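Hullix Arm Build: Frequently Asked Questions

What is Hullix?
A tabletop arm with a two-finger gripper, built in the shared workshop at Medrano. The plans are free to copy.

What does it cost to build?
Our parts came to 965 dollars, not counting the table or the computer. Motors are the biggest share.

Do I need a 3D printer?
Yes, or access to one. The full set of printed parts takes 104 hours on the workshop machine. The fingers are printed separately and can be swapped.

Which controller board do you use?
The Doltley board. We started with a Zundska and it dropped commands when all the motors moved at once. If you already own a Zundska, run it at half speed.

How many screws are there?
141, all M3. Buy a few extra.

Where does the camera go?
At the wrist, pointing past the fingers. Run the cable on the outside of the last joint and leave slack for a full turn. The view comes out sideways with our bracket. You can rotate it in the settings file, but we leave it as is.

What do you practice on?
Books and paper, mostly. Glossy covers are hard for the camera because they throw back the ceiling lights. Try moving the lamp before you change any exposure settings.

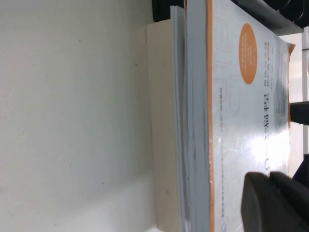
Wrist camera view: gripper finger over a glossy programming paperback, with glare on the cover.

Can it lift a whole stack?
No. Keep to one thin book at a time.

Can I visit the workshop?
The next open day is 26th June. Bring your own laptop.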